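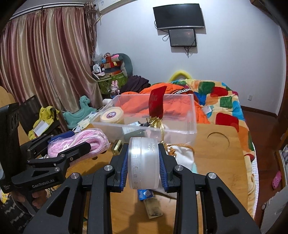 How do you teach a robot to pick things up without having a robot in the room?
You have a person do the picking up, with a gripper in each hand, and record how the grippers move. That recording is what the robot learns from later on.

Hi, and welcome to Kurkham! I started this outfit in January with one method I couldn't stop thinking about, and I still get a bit carried away when people ask about it (sorry to my neighbors). We call the method Firatell. Most robot training means somebody steering an arm from across the room, and it's slow going. With ours you sit down at a table in an ordinary home, grab the handles and get on with it: bottles, bags, tape, brushes, whatever the job list says.

Our first full set is named Dinum. It holds 2629 recordings from 76 homes, and I've watched far more of them than is good for me. We trained one arm on Dinum and another on 1450 recordings made the old way, then gave both the same table-clearing job. The Dinum arm did better with soft things like pouches and cords. With hard, slippery containers it was pretty much a tie, and small flat things still beat us both ways. I'm working on that one!

There are 6 of us now, and we share a building with Golestani, the workshop that machines our finger parts and puts up with my late-night sketches. If you run a lab and want to try Dinum on your own arm, write to me through the contact page. I read everything myself, usually over breakfast, and I love hearing what went wrong as much as what went right.

Page last updated Wednesday, June 14, 2023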